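Home | Projects | Reports | Contact

23 September 2021
Areti Sarantis

Husstead simulation project: progress report, open day

The open day was held in the Nair meeting room. Stavros Tsakiris ran the simulated kitchen, with the arm working beside the sink, and took questions on the model.

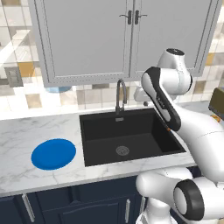
Visitors asked mostly about object handling. The catalogue now holds 163 items, and food items are still the weakest group. Their surface colour is acceptable but the contact shapes are coarse. 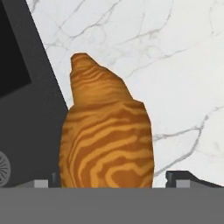 Styliani Raptis explained how the wrist view is logged with joint positions. To date 3,922 episodes have been stored at Mutico. Around three per cent have labelling faults and will be relabelled before the next release. 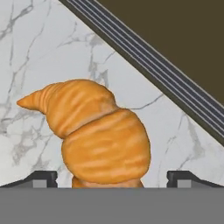
Ginette Bergeron asked for a breakdown of grasp results by object type. We will supply it with the December report. Spending is within the approved budget. The licence renewal for the Stuvitz server is outstanding and needs a signature from your office.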